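Pepper Season Starts on the Windowsill

Apr 30, 2026

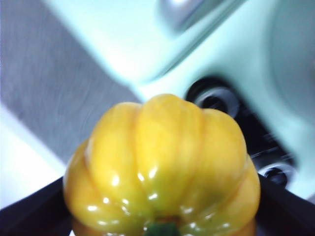

Golden yellow with a bit of orange streaking. Chantelle's favorite color of pepper, and mine too.

Hello again, garden people! I promised in the last newsletter that I'd finally write about growing bell peppers from seed, and then three of you wrote to remind me, so I guess I'd better get on with it.

I started mine at the end of January this year, which my sister thinks is ridiculous. We're still scraping ice off the car then! But peppers are slow. Tomatoes shoot up if you so much as look at them, while peppers sulk under the soil for two weeks and then put up one skinny loop of green, and you stand there in your robe feeling very proud of it.

My setup is not fancy. I've got an old bookcase in the back bedroom with a shop light hung over each shelf, and a heat mat I bought secondhand from a man in Omitz who was giving up on orchids. The mat stays on until most of the seeds are up. After that I switch it off and keep the lights about a hand's width over the leaves, moving them up every few days when I remember. If you let the lights get too far away you end up with long floppy stems, and I've done that plenty.

I sowed two kinds. Limaver is a blocky yellow that I've grown for years, sweet and thick-walled, and it says 122 days on my packet. That's a long wait where we live. The other is Achterberg, a red one that Chantelle Ntuli brought to the seed swap in an envelope with nothing on it but the name and a smiley face. She grew it along the south wall of her garage last summer and says it sets fruit even when the nights turn chilly. I'll believe it when I see it, but I did plant a whole row's worth — she's talked me into worse things.

The potting up went fine until the cat got involved. I'd moved everything from the little cells into four-inch pots and lined them up on the dining table, and I went to answer the phone, and well. I lost the labels off one whole tray. So some of you who are getting plants from me at the swap will be getting a surprise! They're all sweet peppers, I can promise that much.

A few of you asked about feeding. I use a weak fish feed every second watering once there are four true leaves, and I open a window afterward. Don't go heavy on it. The year I did, I grew gorgeous dark green bushes as high as my hip and picked maybe five peppers off them.

As for going outside, please wait! I know the garden center on Sandeck Road has had peppers out front for a couple of weeks now and they look wonderful. They look wonderful because somebody wheels them indoors every night. I start setting mine on the porch for an hour or two in the shade, then a bit longer each day, and they don't go in the ground until the nights are staying above 55. A pepper that gets cold early on will just sit there until July, thinking it over.

Then comes the part where I have no patience at all. Most yellow bells start out green, and you can eat them green, and by August I always want to. The trick is to plant one extra and call it your green pepper plant, pick from it all you like, and leave the others alone until they've turned. They're so much sweeter! I cut them with scissors now instead of pulling, after I snapped off a whole branch a couple of summers back and had to go sit down.

When they do all come in at once, I slice them into strips and freeze them flat on a cookie sheet before bagging. They go soft when they thaw, so forget about salads, but they're great in chili and on a pizza. I also stuff a lot of them with rice, corn, black beans and whatever cheese needs using up. Forty minutes in the oven, foil on for the first half.

If you'd like a couple of my seedlings (labeled or mystery), just reply to this email and tell me how many you have room for. Bring your own box, and an old towel so they don't tip over in the car. Next time I'll get to slugs, and I have a lot to say about slugs.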